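The Grippers of Imilholm

I joined the robot club because of the snacks. I'm putting that in writing so that when they make the movie, they get it right.

By the time I signed up, the Jikadance project was already running, and the job they had left for me was clearing a table. You hold the gripper, you pick things up, you put them down, and later the arm is supposed to learn it from you. Easy! My grandmother could do it (she'd be better at it, too).
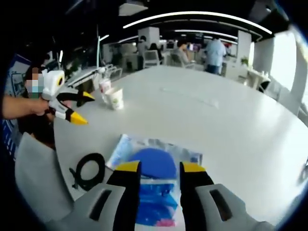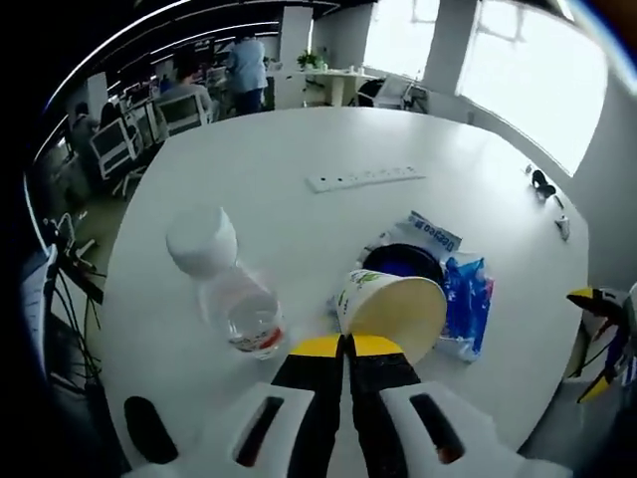 Table practice with the hand-held grippers, March 2018

So there I was with yellow fingertips and a paper cup, and I want you to know that a paper cup has opinions. Squeeze too much and it folds. Squeeze too little and it rolls off to visit the wipes. Our team captain kept saying "be the robot," and I kept saying the robot was supposed to be me, wasn't that the whole point?

We needed 300 good pickups before the meet in Susummont. By the first break I had 39. My wrist had quit somewhere before that and left me to finish alone.

Then I got into it, I don't know how. I stopped looking at my hand and just watched the tips, the way you watch the road and forget the steering wheel, and the cups started going where I wanted them. I got to 80 and forgot to be bored. At 90 I caught myself whispering "good job" to a water bottle, and the captain heard me and wrote it on the whiteboard with my initials.

That night at home I reached for my toothbrush with two stiff fingers, straight down from above, very slow. My sister watched the whole thing from the hall. She asked if I was okay.

"I'm at ninety-one," I told her.

In April the arm from Holanda came, and we loaded up everything we'd done. It went over to the first cup, stopped just short, and gave a little wiggle to the left before closing. The whole club turned around and looked at me. I do that wiggle. I'd had no idea I did that wiggle.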